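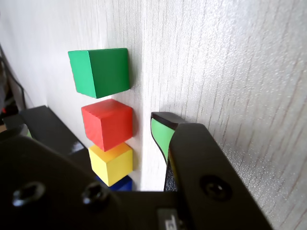

Looking After a Small Desktop Arm: My Workshop Tips

I've been keeping one little tabletop arm alive for long enough now that people have started sending me their questions about theirs, and I keep typing out the same answers, so I've put them all on one page. These are everyday tips for the small hobby-size kind with a two-finger gripper and rubber fingertips. If yours lives in a factory behind a fence, you want a different page (and a different budget!).

Most of what I do needs a decent set of hex keys, a cotton cloth, rubbing alcohol, masking tape, a pencil and a notebook. I use a Hindari key set I bought years ago and it's still my favorite tool in the drawer. The cheap keys that come in the bag with the kit are fine for putting the thing together once, and then please retire them, they round off and take your screw heads with them.

Start with the power off

Switch it off, unplug it, and hold the arm while you do it. Small arms go limp the second the power goes and the gripper will nosedive into the table. I keep one hand under the forearm, pull the plug with the other, and lower the whole thing down like I'm putting a baby to bed. A folded dish towel under the gripper is a nice touch if you're going to be working on it for a while.

Cleaning the fingertips

Rubber pads pick up everything. Paint dust, sawdust, skin oil, cookie crumbs. When my arm starts dropping blocks it could hold last week, I clean the pads before I touch a single setting, and most of the time I'm done right there.

Dampen a corner of the cloth with alcohol (damp, please, don't soak it), wipe each pad from the back toward the tip, and let it air dry. Then do the blocks too! I forgot that for months. Painted wooden cubes get a shiny film on the faces the fingers always grab, and a clean pad on a greasy cube slips just the same. For the cubes I skip the alcohol and use a barely damp cloth, as some paints come off on it and then you've got green cubes with bald sides.

If a pad has gone hard and glossy and cleaning doesn't bring it back, rub it very lightly with 100 grit paper, two or three strokes, and wipe again. You can only do that a few times before the pad gets thin. Then it's time for a new one. I order Likon pads when I can get them and cut my own from a sheet of soft rubber when I can't. Mine came out a little wonky the first time, but they gripped.

Always change both pads together. One new and one old means the block twists a little every time the fingers close, and you'll go crazy looking for the reason in your software.

Checking the gripper screws

Screws work loose. It's a machine that shakes itself all day, so of course they do. I check mine every Tuesday before I start anything else. With the power off, I take hold of the fixed finger and wiggle it side to side. If it moves at all, or clicks, I go over every screw on the gripper body with the right key.

Snug is enough. A lot of these housings are plastic, and if you lean on the key like you're changing a tire you'll strip the hole, and then it's glue and regret. I hold the short end of the key between finger and thumb and stop when it stops.

On metal threads I put the tiniest dab of removable threadlocker. Keep it off plastic, though, some kinds will crack it. I learned that one on a Vlček bracket I was very fond of.

One more screw tip: clean the socket out with a toothpick first. Dust packs down in there, the key only goes in halfway, and that's how heads get rounded.

Taming the cables

If you only do one thing from this page, do this one. The cables running out to the joints bend every single time the arm moves, and they're the part I've replaced more than anything else.

Move the arm by hand (power off) through every position it's going to need. All the way up, all the way out, folded back on itself, wrist turned both ways. Watch each cable while you do it. At the far end of every move there should still be a soft loop left at the joint. If a cable goes tight like a guitar string, it needs more slack, and if it hangs so low that it drags over the table or catches on the gripper, it needs less.
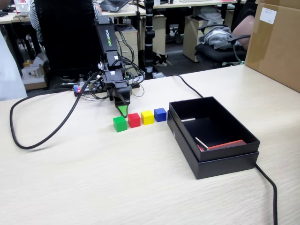 Once the loops look right I tie them down loosely. I like the soft hook-and-loop ties much better than plastic zip ties, which I always pull too tight and then have to cut off with the snips right next to a wire I'd like to keep. Tie on the straight part of a link and leave the bit over the joint free.

The power cord and the data cable deserve some care too. Run them out the back and tape them to the table a hand's width from the base, so that if somebody snags the cord with a foot, the tape takes the pull and the little connector doesn't. Masking tape does the job and doesn't leave goo. Anything that has to cross the table should go around the working area, well away from wherever the gripper comes down.

And push all the plugs home. A plug that's almost in is a terrible thing, it works all morning and then one joint goes dead in the middle of a move and you blame the motor.

Dust on the electronics

If your boards sit out in the open at the base like so many do, they'll collect fluff. I go over mine with a soft dry paintbrush, an ordinary clean one from the art drawer, with the power off. Canned air is okay in short puffs. Keep the can upright. Please don't use the vacuum cleaner, those nozzles build up static.

While you're down there, look for loose bits of wire, staples, and stray screws. I found a staple lying across two pins once and my stomach did a little flip.

Keeping the base where it is

Everything the arm knows about the table depends on the base staying put. Clamp it if you can, and put a scrap of rubber shelf liner under the clamp so it doesn't chew the tabletop. Then trace around the base with a pencil, or stick masking tape along the edges. If it ever gets bumped you can slide it right back to the line.

I do the same for everything else it works with. My drop-off box has its own tape corners, and the blocks start from little pencil ticks on the table. Takes two minutes to do and saves a whole evening. I like to leave a small gap between the blocks so that the fingers have room to come down on either side without knocking the neighbor over. If yours bumps the next block every time, try opening the gripper less before you try anything fancier.

Write your numbers down

After any repair that involves taking a joint apart, you'll have to set its home position again. Write down the old reading BEFORE you unscrew anything. My shoulder joint reads 1,636 when the arm is parked, and that number is penciled in my notebook, on the wall, and on a piece of tape under the table. When I put the joint back together and it reads something else, I know I've got the horn on one tooth over, and I can fix it in a minute instead of wondering why the whole arm leans.

Do the calibration with the arm rested for a bit, and do it the same way each time. I park it, wait, go through the joints from the base up, and do the gripper last. For the gripper, close it until the pads just touch with nothing between them. If you mash them together you'll be telling the arm that "closed" is tighter than it really is, and it'll strain on every grab.

First run after a repair

Go slow! I run the first pass at the lowest speed with nothing on the table. Then one block. Then the usual job, still slow, and I only turn it back up when I've watched it through start to finish. Keep your hand near the power switch the whole time and your face well out of the way.

I give it 20 minutes of easy work and then feel the motors one by one (switch it off first). Warm is fine. If one is a lot hotter than its neighbors, something is binding there, and it's usually a screw I got carried away with or a cable pinched under a cover.

Noises I've learned

A quick tick-tick-tick when the arm changes direction is a loose horn screw on mine, nearly always at the elbow. A steady buzz while it's holding still means the motor is fighting something, often its own weight at full stretch, so park it folded between jobs. Grinding means stop. Don't let it finish the move. Open that joint and look at the gear teeth, and if any are chipped, swap the motor or the gear set.

Spares I keep in the drawer

One motor of each size on the arm, two joint cables in each length, a bag of the small screws, a pair of fingertip pads, and a spare power supply. I keep it all in a Grarkis parts case with a label on every compartment, and when I use something up I write it on the lid in grease pencil so that it goes on the next order. The small screws are the ones I run out of. They roll off the table and under the cabinets, so now I work over a baking sheet with a rim, and I haven't lost one since April.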